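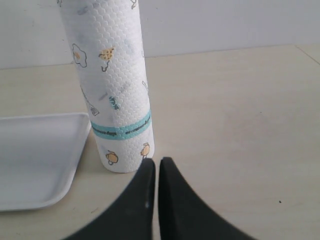 Monday, 10:20

Second drying test of the Tutard glue. Test strip was 351 g before the oven and I forgot to write the weight after, so this one must be repeated. The Coughlan clamps leave marks in the soft pine – put cork under them next time.

Pot life is around 20 minutes at room temperature, shorter than the Brerus glue. Stirred for 10 minutes by hand, still small lumps at the bottom.

To do: ask Clivotitz for the finer filler.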